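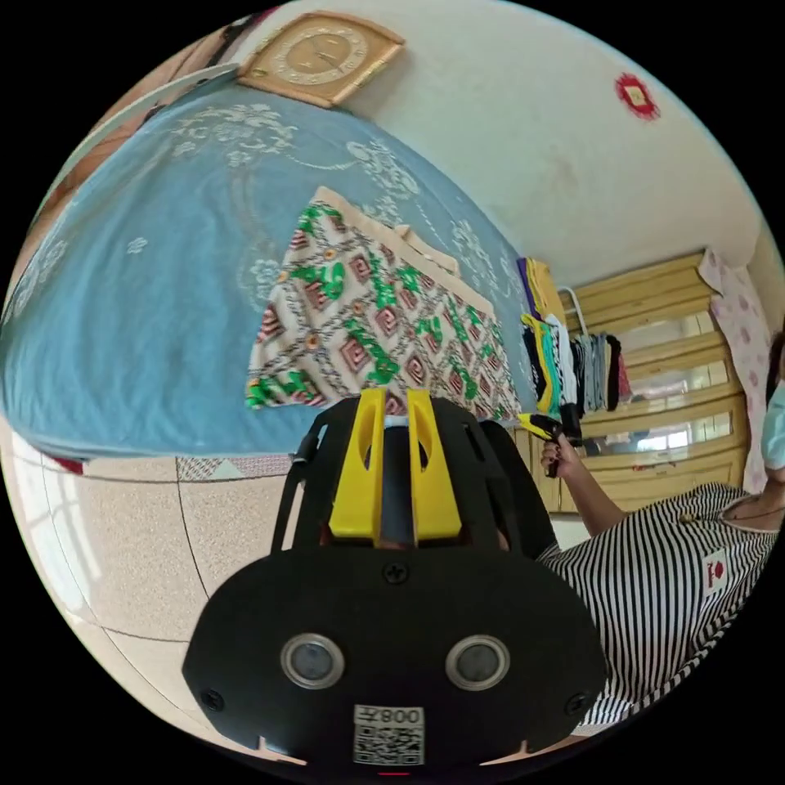
Is fabric conditioner doing anything, or am I paying for perfume?
Posted by Glykeria Karagiannis in Laundry and Clothes

I've used Rillia for years and my towels still feel like cardboard. The bottle promises "up to 200 washes of softness", whatever that means. My sister says stop buying it altogether. Has anyone stopped and noticed a difference?

2 replies

Eugeniusz Urbańczyk
Stop using it on towels. Conditioner leaves a coating on the fibres, so they feel slick in the shop-display sense and then don't dry you. I was doubtful too, so I left it out from February onwards and my towels drink up water again. What I'd do:

1. Run one hot wash with your usual powder and no conditioner. Don't fill the drum.

2. Give them a hard shake before hanging. I know it sounds like something off a calendar, but it lifts the loops.

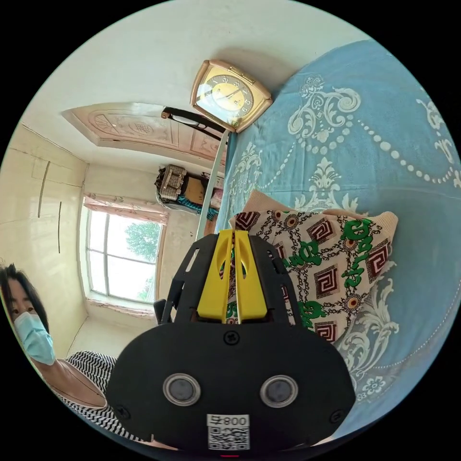 3. Check how hard your water is. If it's hard, no bottle of anything will fix it, and a bit more powder is cheaper.

I wouldn't bother with the vinegar trick. Everyone swears by it and I've yet to see anyone compare it with plain water.

Chibuzor Adeyemi
Disagree a bit. On shirts it does cut down static, so I keep a small bottle for those. 22 ml a load is plenty, the cap line is there to sell more. For the stripy cotton sort I skip it.

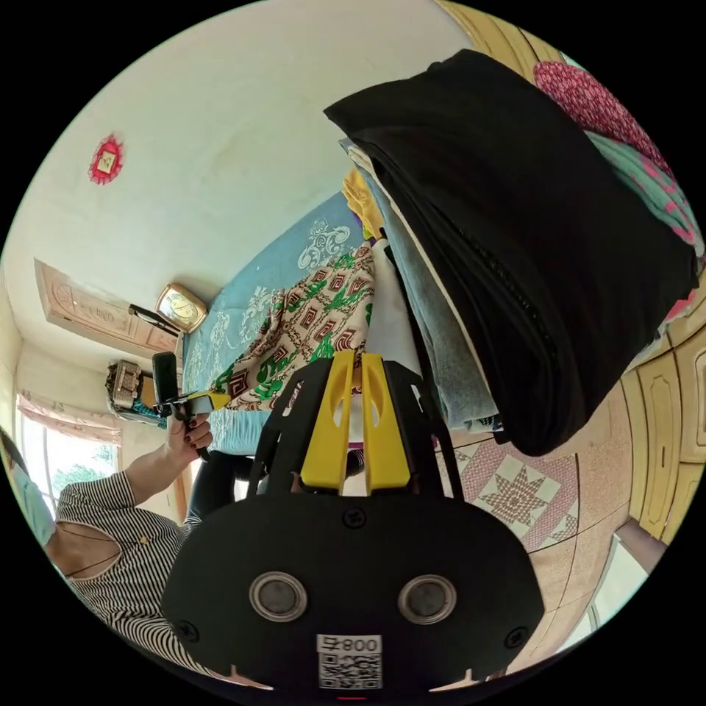 Black and white striped top, worn with a pale blue mask

Also those dryer balls are a con. I bought 4 and all I got was noise.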